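Teaching a Robot by Demonstration: Hand-Held and Remote Methods
Handout 4, Laboratory Course in Robot Learning, Kvam Institute

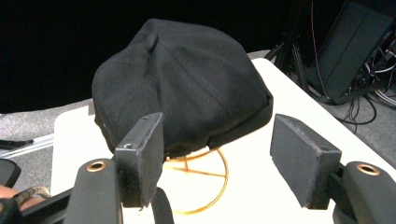 Rilow, reading a draft of this handout, asked why the course spends two full sessions on collecting demonstrations when the training code runs in an afternoon. The remark continued that most students would prefer to begin with the model. The course staff have kept the order as it stands. A model trained on careless demonstrations repeats the carelessness, and the fault is hard to find once the data have been processed.

4.1 Terms

A demonstration is one complete performance of a task, from an agreed starting state to an agreed ending state. An episode is the recorded form of a demonstration. A policy is the program that, given what the robot senses, selects its next motion. These terms are used in the same sense in all later handouts.

4.2 Three ways to show a task

Guiding by hand. The operator takes hold of the robot arm and moves it through the task while the joint positions are recorded. The forces feel natural, but the operator's body often blocks the view of the cameras. Heavy arms are tiring to guide, and fine motion suffers.

Remote control. The operator stands apart from the robot and moves a second device, which the robot follows. The recorded motion is by definition one the robot can perform. The cost is speed. Operators commonly work much more slowly than they would by hand, and there is little or no sense of touch unless the equipment supplies it.

Hand-held gripper. The operator carries a gripper with a camera mounted on it and performs the task directly, with no robot present. Work is quick and can be done in many rooms. The path of the gripper must be recovered afterward, and some recorded motions may lie outside the reach of the arm that is later asked to repeat them.

4.3 The cap-and-stand task

Soft goods are used in this unit in preference to rigid blocks. A fabric cap on a wire stand changes shape when it is touched, and the pads must close on cloth that may fold, slip, or drag the stand along the table. Students who have worked only with blocks tend to close the gripper too early.

The task has two parts: lift the cap clear of the stand, then return it so that it rests on the stand without support from the gripper. Before closing, bring the open fingers to either side of the cap with both pads in view of the camera. Lift straight up until the cap is free of the stand. A sideways pull can tip the stand, and an episode in which it falls is to be marked as failed and kept in the record.

4.4 Conduct of a session

Each pair of students records 24 episodes by the hand-held method and the same number by remote control. Partners exchange roles at the halfway point. The starting position of the stand is changed between episodes, within the area marked on the bench sheet.

Move at an even pace. Pauses are recorded along with everything else, and a policy may learn to pause. If a grasp is missed, open the gripper, back away, and try again within the same episode — such recoveries are useful and should not be discarded.

Keep the free hand out of the space between the pads. Note the operator, the method, and the outcome of every episode on the session form before the next one begins.

4.5 Last year's data

The Drurkby set, available on the course server, holds 1736 episodes of this task. Of these, 916 were judged complete on first review. The remainder include dropped caps, late starts, and nearly 24 episodes in which the tracking of the gripper was lost. Students should view a sample from each group before their own session.

A reduced set of 1048 episodes, prepared for the Griltevlow exercise, includes all of the complete episodes together with selected recoveries. It is the set to be used in Handout 5.

4.6 Questions for the written report

Which of your episodes would you exclude from training, and on what grounds? State the rule in a form another pair could apply.

Compare the length of your hand-held and remote episodes. Where in the task does the difference arise?

Reports are submitted by pair, with session forms attached. Late forms are not accepted after the bench has been reassigned.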